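Workshop Tips: Comparing Two Grippers on Drawers and Handles

Filed under: Bench and test setup
Notes by Mỹ Hồ, updated 11 January 2019

These tips cover the simulated kitchen, where most of the early comparison work gets done. The two grippers are the Nulletti parallel two-finger and the Homell, also two-finger, with a shorter stroke. The controller is the Vương in both cases. Change one part at a time. If the gripper and the controller gains change on the same day, the numbers can't be used.

Set the open width before the approach. A finger that is still traveling when it gets to a handle will push the door, and the contact log will count that as a touch. With the Nulletti, send the open command, wait for the position to settle, then move. With the Homell the wait can be shorter, but use the same wait for both so the cycle times compare.

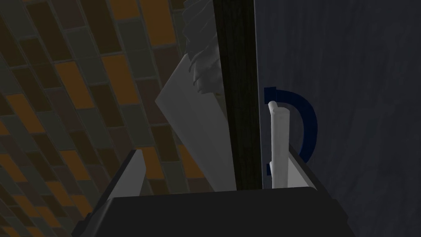 Approach speed comes next. Start slow and raise it in even steps until the first missed grasp, then go back one step and stay there for the whole run. A run is 200 attempts per gripper. Fewer than that and one bad start pose moves the result too much. Reset the arm to the same joint angles every time, and vary only the position of the cabinet.

Curved handles and bar handles need separate rows in the sheet. A parallel finger closes well on a straight bar from either side. On a curved handle the contact point slides as the fingers close, so log finger position at first contact and again at full close. A large difference between the two means the wrist angle is wrong. Correct the wrist before touching the grip force.

For two-arm setups, park the arm that isn't working with its fingers open and well away from the drawer. Check both arms from the body view before starting the run. The wrist views will not show a collision between forearms until it has happened.

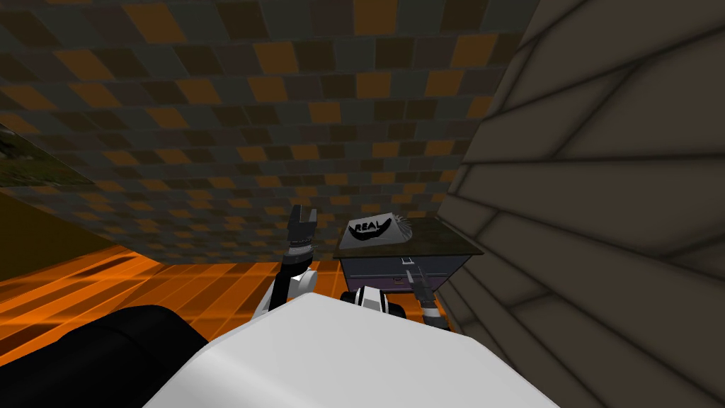 Body view, both arms up, with the second gripper in front of the small cabinet.

Keep loose items on the cabinet top if the final task will have them. A clear top gives better scores and tells you less. Record the item positions along with the seed. Seed 2559 is the one we use for the drawer baseline, so leave it out of any tuning.

Results so far, drawer task only: the Nulletti missed 6 attempts in its run and the Homell missed 63. Most of the Homell misses were at the widest handle, where the stroke leaves very little clearance. On narrow handles the two are close enough that I would choose on price.

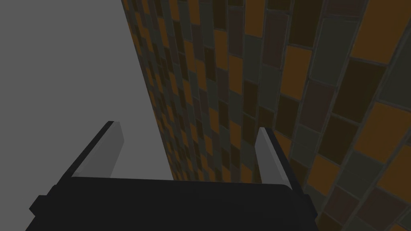 Camera placement affects the score as much as finger shape. The Flevby wrist mount has two angle settings, and the steeper one should be used for drawers. Whichever is chosen, both fingertips must stay in view at full open, with the gap between them clear to the background. Pale inner faces against a black gripper body make the tips easy to pick out in dim light, so keep that coloring if you swap finger models. Patterned tile behind the gap is a harder background than a plain gray surface. Test against both and report them separately.

Save the controller file with the run, under the same name. The next comparison, with softer finger pads, is planned for May.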